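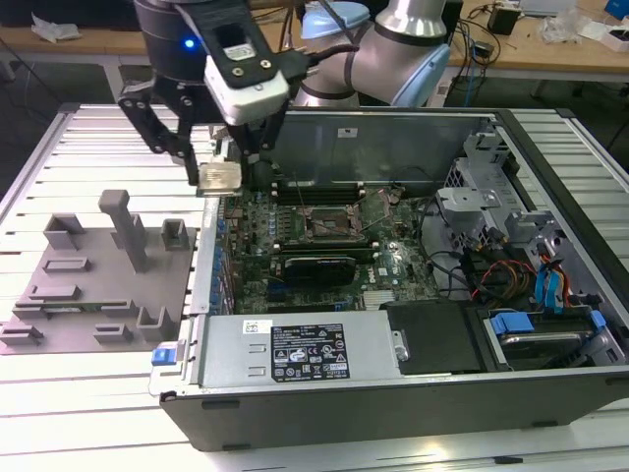 Fig. 4-1. Processor held over an open computer case, with the socket lever raised.

Section 4: Setting Up the Praltura Seedling Bed and Moving Your Young Trees
Revised 12 Jul 2019

By now you should have the bed frame bolted together (Section 3) and a spot picked out that gets morning sun. If you're still dithering over the spot, take another day over it. A full bed is a heavy thing, and I have moved one exactly once in my life and won't be doing it again!

Before you start, water the ground under the bed well and let it drain overnight. Have your sowing mix, the mesh floor and the corner clips close at hand.

1. Lay the mesh floor inside the frame with the curled edge facing up. It will want to spring back at you, so weigh down the corners with a brick or whatever you have lying about.

2. Press the clips on, starting with the corners and working toward the middle of each side. You should feel each one give a small snap.

3. Fill the bed with mix to a depth of 9 inches and rake it level. Don't tread it down. A gentle pat with the back of the rake is plenty.

4. Sow acorns and other large seed on their sides, 2 inches deep and 5 inches apart. Beech and hornbeam can go in shallower, and a little closer together if you're short of room.

5. Put the wire cover on the same day. The same hour, if you have squirrels.

Note: Seed from the Fulldale mix comes already chilled and can go straight into the bed in April. Seed you gathered yourself will need its cold spell first, and the table in the appendix has the weeks for each kind of tree.

Looking after the bed through the first summer is mostly a matter of water and patience. Suha Bitar, who tested the early beds for us at Fluvcombe, liked to push a finger into the mix every evening and water only when the second knuckle came up dry – I've never found a gauge that beats it, and goodness knows I've bought 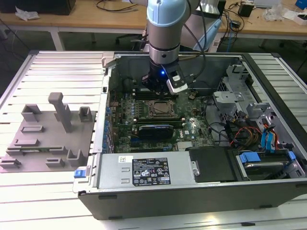
a few of them over the years. Oaks in particular will sit there looking sulky for weeks and then put on all their growth in one go, so please don't dig them up to see how they're getting on.

6. When the leaves have dropped, loosen the mix with a fork and lift each tree by the root collar, keeping as much of the fine root as you can.

7. Stand the lifted trees in a bucket of damp sand. They can wait there for up to five days in the shade.

8. Plant at the same depth the tree stood in the bed, and firm the soil with your heel.

Caution: Never leave bare roots lying in wind or sun, even while you fetch the spade. Cover them with wet sacking.
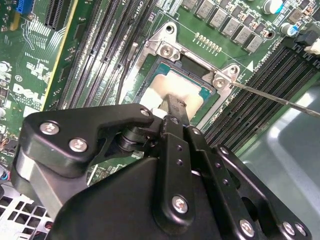 Fig. 4-2. Gripper finger at the edge of the processor.

For replacement clips and mesh, write to Hafþórsson and give the bed size printed on your packing slip. Staking and rabbit guards are covered in Section 5.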